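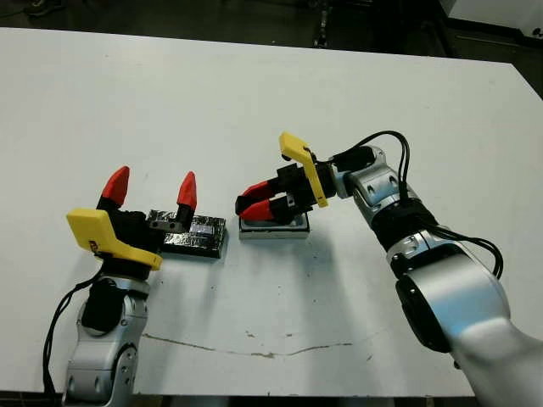 The foil-wrapped block, on a white top with a scratch across it.

Last updated: 11 November 2020

I want to make a case for the big plain white table. Mine has been the best thing in the house since June, and I would give up the sofa before I gave it up!

People worry about white. They say it shows everything, and they're right - every speck, every smudge, every long brown scratch. Good! Put a lump of crumpled foil on a dark table and it sinks into the gloom. Put it on a white one and you see the silver, the grey, even a bit of purple in the creases. I wrapped 32 small parcels last winter on an old dark desk in Tavlow and lost the scissors more times than I care to admit. On white, black scissors practically shout at you.

Matte matters too. My friend Nerys Morris has a glossy top, bought new in Bencombe for 500 pounds, and very handsome it is, but by mid-afternoon the window is shining straight back up at her and she ends up wrapping on the floor. Mine cost 80 second-hand and came with its marks already made, so I never had to wince at the first one.
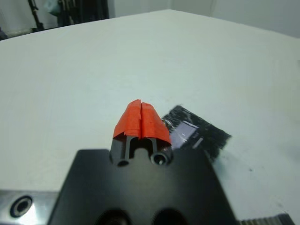 And leave it bare when you've finished, or as near as you can manage. I know a table that size begs for a fruit bowl and a pile of post (mine gets both, most weeks) but a wide clear stretch makes you want to start something - a parcel, a kite, a badly planned birthday card. Tape gets everywhere, of course, and some of it will pick up fluff and fray at the edges. Let it. A damp cloth sorts out most smudges, and the scratches can stay where they are.

If you see a scuffed one going cheap in Plascombe, measure your doorway and go and get it.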